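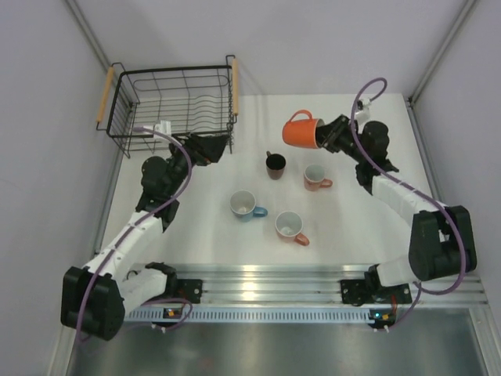 *Mugs and a black wire dish rack on a white work surface.*

A **dish rack** is an open frame in which washed tableware is left to drain and air-dry. Wire models commonly have a heavy upper rim, with thinner wires forming the sides and bottom. Some include wavy wires that hold plates apart.

Mugs are generally placed upside down or on their sides — either position lets water run out. Handles may be turned inward to save space.

The household writer Theda Baumgart discussed racks of this type in *Draining and Drying* (Peltden, 2000).

## See also

- Drainboard
- Dish towel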